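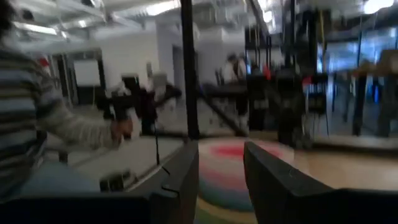

**Grupo de Software de Control — Skardale**

**Allwood** es un conjunto de programas de control y planificación de movimiento para robots de dos brazos, desarrollado por el grupo de software de Skardale. Incluye planificador, capa de percepción, grabador de episodios y un visor de trazas. Se usa sobre todo en tareas de manipulación con cámara en la muñeca. Artículo en construcción, faltan referencias en la sección de calibración.

## Historia

Nació como un script suelto para mover un solo brazo entre posiciones guardadas. Después vino el segundo brazo, y con él los problemas: dos relojes, dos colas de órdenes, ninguna idea común de dónde estaba el otro. La primera versión con reloj compartido salió en noviembre. El nombre Allwood es anterior al proyecto, heredado de una carpeta que no se renombró a tiempo.

El planificador original fue sustituido por Gautier, escrito desde cero. El antiguo sigue en el repositorio, desactivado, por compatibilidad con trazas viejas.

## Arquitectura

Cuatro procesos, comunicados por memoria compartida:

- **Núcleo** — bucle de control, límites de par y velocidad, parada.
- **Gautier** — planificador de trayectorias.
- **Brondness** — percepción: recibe las cámaras de muñeca y publica poses.
- **Grabador** — escribe episodios a disco, con imagen y estado articular.

El núcleo no espera a nadie. Si Brondness se retrasa, sigue con la última pose válida y marca el dato como caducado; pasados 101 ms sin pose nueva, frena. Valor elegido a mano, configurable, casi nunca se toca.

## Percepción

Vista desde la muñeca, la imagen trae siempre los propios dedos de la pinza en primer plano, oscuros, abiertos en V, y detrás lo que haya en la sala: alfombra redonda de colores, mesa, personas, ventanas al fondo. Brondness recorta los dedos con una máscara calculada a partir de la apertura. La máscara falla si los dedos están mal calibrados, caso frecuente tras un cambio de pinza.

Otros problemas conocidos:

- Contraluz. Ventanas grandes y luces de techo en el mismo encuadre, la exposición automática oscila. Se recomienda fijarla.
- Desenfoque de movimiento. Un brazo en marcha sale borroso y el detector lo pierde o lo parte en dos. Con el brazo propio no importa — la pose sale de los encoders — pero con otro robot sí.
- Reflejos en suelo claro. Falsos bordes. Sin solución buena por ahora.
- Personas parciales. Una manga, una mano junto a la mesa. El detector antiguo exigía cuerpo entero; el actual acepta fragmentos y reduce velocidad.

## Planificación

Gautier busca en el espacio articular de ambos brazos a la vez, 7 articulaciones por brazo. Máximo de 4.000 nodos por consulta; si no encuentra camino, devuelve el mejor tramo parcial y avisa. Postes, estructuras metálicas y cables se declaran como volumenes fijos en el archivo de la sala. Los cables colgantes se modelan como cilindros, con margen generoso. No es exacto, basta.

La replanificación se dispara por tres causas: obstáculo nuevo, pose caducada, orden del operador. Hubo una cuarta, por temperatura de motor, retirada porque saltaba sin motivo.

## Grabación y trazas

Cada episodio guarda imágenes, órdenes, estado y versión del código. Formato propio, con exportador. La colección interna de pruebas de regresión tiene 2,155 episodios, todos se repiten en simulación antes de publicar versión. El visor permite ver en paralelo imagen de muñeca y trayectoria planificada — útil para encontrar desfases entre reloj de cámara y reloj de control.

## Limitaciones

No hay soporte para base móvil. El archivo de sala se edita a mano y hay que rehacerlo al mover una mesa. La documentacion del exportador está incompleta. La calibración mano-ojo necesita patrón impreso y buena luz; con luz mixta, repetir.

## Véase también

- Gautier (planificador)
- Brondness (percepción)
- Formato de archivo de sala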